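Progress note for March – the sorting station at Kotham

Hi Gunvor,

You asked for something short and readable this time, so I'll skip the charts and just tell you how the month went with the station. The paid part of the work is going fine, and we're still inside the Cordier budget for spares.

Most of my time went on the hand-held grippers. The left one had been drifting open by a hair whenever someone held a squeeze for more than a few seconds, and I spent far too long blaming the software before I took the jaws off and found a tired spring (my fault, I should have looked there first!). Both hands now have new springs from Jovater, and I re-zeroed the pair at the same time so they'd match. I've also started checking the screws on the marker plates every morning at 6, before anyone else wants the table.
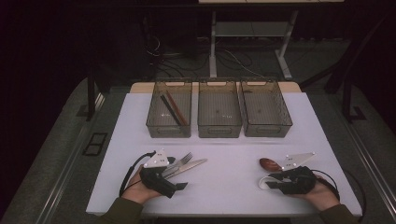 Cutlery is still the fussiest thing we do. Thin handles like to roll between the jaws, so I swapped in softer pads and turned the closing force down a notch, then ran 300 pick-and-place cycles over the rest of the month. We logged 17 drops, and six of those came in one bad afternoon when a cable had worked loose at the plug – I've put a strain relief on it and it hasn't come back. The bins stay in a row at the back of the table. Zostuvstead had suggested stacking them, but that would mean redoing the whole calibration and I'd rather not.

Still open: a second set of pads, a proper cable tray for the floor, and a cleaning routine I can hand over to whoever covers for me in April. I have a draft of the routine and it's too long. Could you let me know whether the tray comes out of your budget or ours? I'd like to order it before the next round of tests.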